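Skeltura

Skeltura is a turn-based strategy and trading game developed and published by Hegde, a small independent studio. The player runs a salvage company in the flooded city of Mastbridge, buying and repairing boats, hiring crews and competing with rival companies for the right to work each district. The game is played from a fixed overhead view and has no real-time elements.

Setting

The game takes place in the year 1366 of a made-up calendar, two generations after the river defences of Mastbridge gave way. The lower city is under water and the upper city is governed by Utico, a trading house that issues all salvage permits. Utico is not a playable faction. It sets prices at the start of each season, hears complaints between companies and can withdraw a permit if its rules are broken too often.

The history of the flood is told through letters and ledgers found during dives. Most of them are optional, and a player who ignores them can still reach any of the endings.

Gameplay

A full campaign lasts 6 seasons. At the start of each one the player bids for districts, assigns crews and decides how much money to hold back for repairs. Each district is divided into a grid of squares, and a boat can search one square per turn unless it has been fitted with a second winch. Deeper squares contain more valuable goods but wear out ropes and hulls faster.

Crew members have two main skills, diving and handling, and a morale score. Morale falls when wages are late or when a boat is sent out in bad weather. A crew member with very low morale may leave for a rival company and take knowledge of unsearched squares with them.

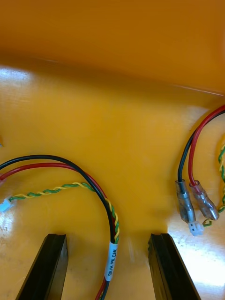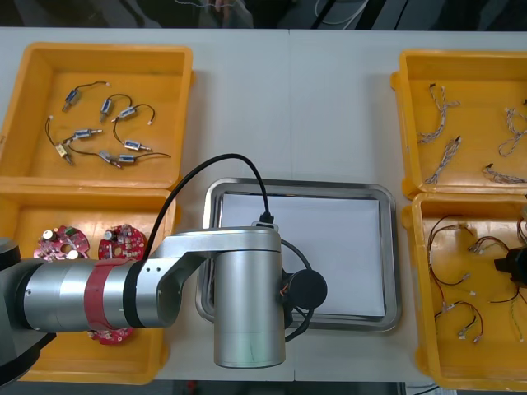 This page was last changed on 20/10/2019.

Disputes

When two companies claim the same square, the matter goes to a hearing. Hearings are played as a short card game in which each side puts forward evidence gathered earlier in the season. The loser pays the costs and is barred from the square until the next season. Players may also settle before the hearing by offering cash or a share of the goods.

Items

There are 455 items that can be recovered, ranging from roof lead and door fittings to musical instruments. Each has a weight, a base price and a condition. Items in poor condition can be sold as scrap, repaired in the workshop or given to the city museum, which raises the company's standing with Utico but brings in no money.

Modes

Besides the campaign there is a free mode without a time limit and a shared-screen mode for 2 players. In the shared-screen mode both companies use the same harbour and must agree on the order in which boats leave. If they cannot agree, the company with the lower standing goes first.

Reception

Players generally praised the hearings and the writing of the letters. The most common complaints concerned the workshop menus, which need several clicks to repair a single item, and the slow pace of the first season. A later update added a button to repair every item of the same type at once.

See also

Turn-based strategy
Business simulation game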